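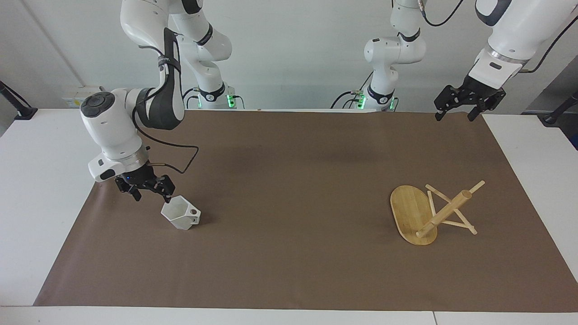 ## Bench notes, tableware samples, February 2021

Brown paper down over most of the bench before starting. Kianoush wants the same background for every sample so the whites can be compared later. Change the sheet when it marks.

**Mug, white, hexagonal.** Ilier sample, our ref. 2623. Faceted sides, handle with a round hole through it. The hole takes one finger of mine and two of Setareh's. Mass 427 g on the small scale, empty. Facet edges feel sharper near the rim than at the foot; Farhad thinks the mould is worn and will ask Ilier for a second piece from another batch. Glaze even inside, one pinhole under the handle joint.

**Board, oval, bamboo.** Granström, ref. 2079. Light honey colour, grain easy to see. Checked with the steel rule: bow of almost 2 mm across the length, measured on the underside. Not oiled yet. Leave it flat overnight and measure again before any oil goes on.

Mug on board: stands steady in the middle, rocks slightly towards either end. Consistent with the bow.

To do:

- repeat bow measurement, same rule
- photograph the pinhole with the macro lens
- ask Nima where the November board went, it is not on the shelf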